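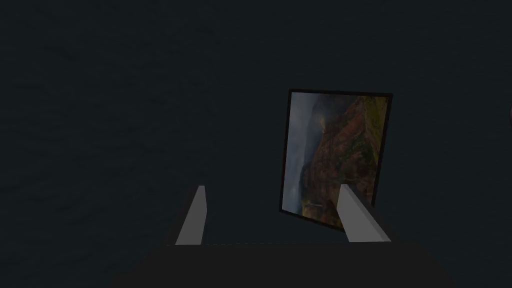
L'horloge de la salle d'attente

Je suis arrivé à Vodeck par le dernier autocar, un soir de septembre, avec une valise trop lourde et une adresse recopiée au dos d'une enveloppe. Ma tante m'avait légué sa maison, ou plutôt ce qu'il en restait, et le notaire m'avait écrit une lettre fort aimable pour me dire qu'il fallait venir voir soi-même, que ces choses-là ne se réglaient pas par courrier. Je crois surtout qu'il n'avait pas envie de monter jusque là-haut.

Le conducteur m'a déposé devant l'ancienne gare. Il m'a souhaité bonne nuit avec l'air de quelqu'un qui n'y croit pas trop, puis les feux rouges ont tourné derrière l'église et je me suis retrouvé seul avec le bruit de la fontaine. Il n'y avait plus de trains à Vodeck depuis longtemps, mais la commune avait gardé la salle d'attente, et dans la salle d'attente il y avait de la lumière.

J'ai poussé la porte. Une vieille dame tricotait près du poêle, les pieds posés sur un petit banc, et elle m'a regardé entrer comme on regarde un cousin qui aurait dû être là pour le dîner.

– Vous êtes le neveu, a-t-elle dit. Asseyez-vous, la soupe est encore chaude.

Je n'ai pas demandé comment elle le savait. Dans ces villages, j'imagine que l'enveloppe du notaire avait été lue par tout le monde avant d'arriver jusqu'à ma boîte aux lettres, et puis j'avais faim. C'était une soupe aux pois, épaisse, avec un morceau de lard qui se cachait au fond du bol, et du pain noir qu'elle coupait contre sa poitrine, à l'ancienne, ce qui m'a fait peur à chaque tranche.

Pendant que je mangeais, j'ai remarqué l'horloge. Elle était accrochée au-dessus du guichet, une belle horloge de gare avec un cadran jauni et le nom de Kettunen écrit en lettres fines sous le douze. Elle marquait neuf heures. Ma montre aussi, à une minute près, et j'en ai conclu qu'elle marchait. Mais quand j'ai eu fini mon bol, puis le second, et que nous avions parlé de la pluie, des toits et du prix du bois, elle marquait toujours neuf heures.

– Elle s'est arrêtée ? ai-je demandé.

– Elle attend, a répondu la vieille dame, et elle a changé d'aiguille.
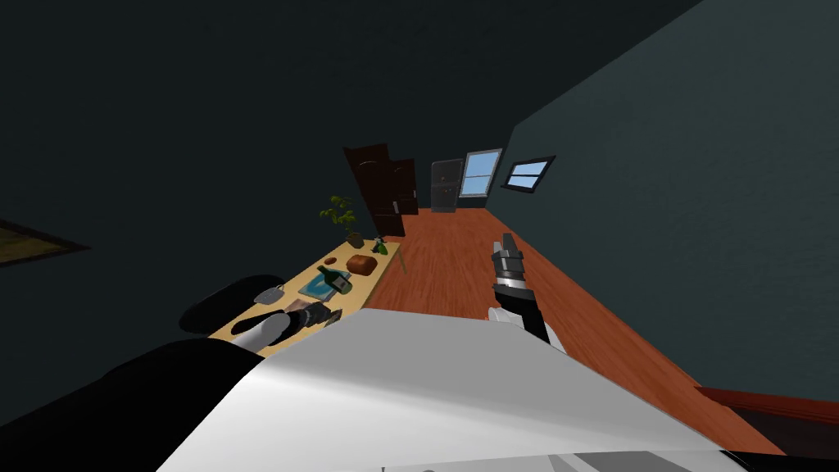

La maison

Je suis monté le lendemain matin. Il fallait prendre le chemin derrière le lavoir, passer la scierie Vokum, dont on entendait la lame bien avant de voir le toit, et continuer encore presque 40 minutes entre les sapins. Je me suis arrêté souvent, en me disant que c'était pour le paysage. La vérité est que ma tante, à quatre-vingts ans passés, faisait ce trajet avec ses provisions sur le dos, et que j'avais honte de mon souffle.

La maison était plus petite que dans mon souvenir. Enfant, j'y avais passé deux étés, et je la croyais immense, pleine de couloirs ; il y avait en tout une cuisine, une chambre et un grenier où l'on ne tenait debout qu'au milieu. La clef était sous la pierre plate, comme autrefois. À l'intérieur, cela sentait la cendre froide, la pomme et un peu la souris. J'ai ouvert les volets un par un, sans me presser, parce qu'il me semblait qu'il fallait laisser à la maison le temps de me reconnaître.

Sur la table de la cuisine, ma tante avait laissé un cahier d'écolier. Je m'attendais à des recettes, ou à des comptes (elle notait tout, jusqu'au moindre sou), et je l'ai ouvert en buvant au robinet dans le creux de ma main. C'étaient des soirées. Une ligne pour chacune, numérotée, d'une écriture qui devenait plus tremblée à mesure qu'on tournait les pages. « Descendue à la gare. Parlé du verger. » « Descendue à la gare. Soupe trop salée, n'ai rien dit. » « Descendue à la gare sous la neige. Elle avait gardé le feu. » La dernière portait le numéro 642, et elle disait seulement : « Restée tard. »

Je suis resté longtemps assis avec ce cahier. J'avais toujours cru ma tante seule. Dans la famille, on parlait d'elle avec une sorte de pitié confortable, on lui envoyait des chocolats à Noël et l'on se promettait de monter la voir quand il ferait meilleur. Il avait fait meilleur bien des fois, et aucun de nous n'était monté. Et pendant ce temps-là elle mettait son châle, elle prenait sa lampe et elle descendait à travers les sapins pour aller manger une soupe trop salée avec quelqu'un qui l'attendait.
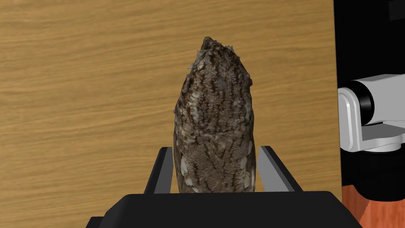
J'ai fait ce que j'étais venu faire. J'ai compté les tuiles manquantes, j'ai mesuré la chambre avec un mètre de couturière, j'ai même rempli le formulaire du notaire, enfin les premières pages, parce qu'ensuite on me demandait la valeur estimée du bien et que je ne savais pas quoi écrire. Vers le soir, j'ai allumé un feu pour voir si la cheminée tirait. Elle tirait très bien. J'ai regardé les flammes, j'ai rangé le cahier dans la poche intérieure de mon manteau, et puis, comme la lumière baissait, j'ai couvert les braises et décroché la lampe qui pendait près de la porte.

Le chemin est plus court à la descente, tout le monde vous le dira. La scierie s'était tue. Entre les troncs, je voyais déjà la petite fenêtre jaune de la salle d'attente, et j'ai compris qu'on devait l'apercevoir de très haut, peut-être même du banc devant la maison, les soirs sans brume.

La vieille dame avait mis deux bols. Elle n'a pas levé les yeux de son tricot, elle a seulement poussé du pied le petit banc pour me faire de la place près du poêle.

– Alors, elle tire, cette cheminée ?

– Très bien, ai-je dit.

– Je la lui avais fait ramoner au printemps. Elle ne voulait pas, elle disait que c'était de l'argent perdu.

Nous avons mangé. La soupe était aux choux, ce soir-là, et beaucoup trop salée, et je n'ai rien dit. Nous avons parlé du verger, qu'il faudrait tailler avant les gelées, et d'une échelle qu'elle pouvait me prêter si je promettais de la rapporter. Elle m'a raconté comment ma tante trichait aux dames, avec un aplomb magnifique, en montrant du doigt quelque chose par la fenêtre. J'ai ri, et je me suis aperçu que je ne l'avais pas fait depuis des semaines.

C'est en me levant pour reprendre du pain que j'ai entendu le bruit. Un petit claquement sec, puis un autre, assez lent, comme quelqu'un qui descend un escalier en tenant la rampe. J'ai regardé au-dessus du guichet. La grande aiguille avait bougé.

La vieille dame a compté ses mailles jusqu'au bout du rang avant de lever la tête à son tour.

– Il faudra penser à la remonter, a-t-elle dit. La clef est dans le tiroir, vous êtes plus grand que moi.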